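Home | Guides | FAQ | Swap Board
Filed under: Small Kitchens, Big Batches

Sourdough Starter FAQ

12 Jan 2024, by Mbali Lekota

You've sent in so many good starter questions since September! I've pulled the ones that come up most onto one page, and I'll keep adding to it.

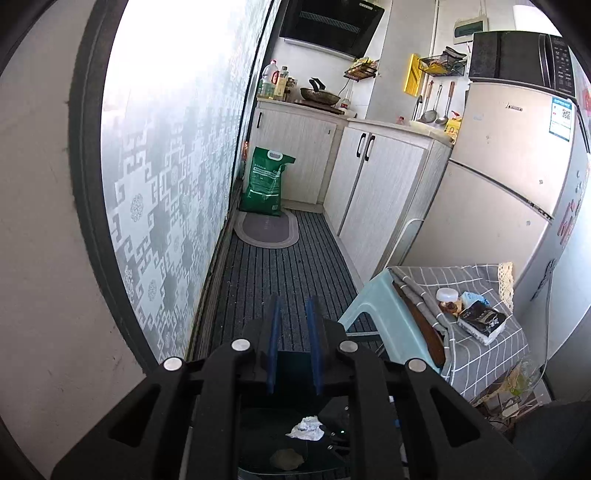 What flour should I use?

Whole rye to get going, then plain bread flour once it's bubbling. Mine (his name is Cuypers) has eaten both and never complained.

How often do I feed it?

Once a day on the counter, once a week in the fridge. Equal weights of flour and water — I use 33 grams of each because it suits my little jar.

There's gray liquid on top. Is it dead?

No! It's just hungry. Pour the liquid off or stir it in, then feed it. Pink or orange streaks are different, and then you do need to throw it out and start over.

My kitchen is cold. Will it still work?

Yes, only slower. Try the oven with the light on and the door shut, and put a note on the knob so it doesn't get preheated.

When can I bake with it?

When it doubles within 4 hours of a feed, two days running. A rubber band around the jar makes this so easy to see.

Can I dry some to mail to a friend?

Please do! Spread it thin on parchment, leave it until it snaps, and crumble it into an envelope. The Swap Board has people looking right now.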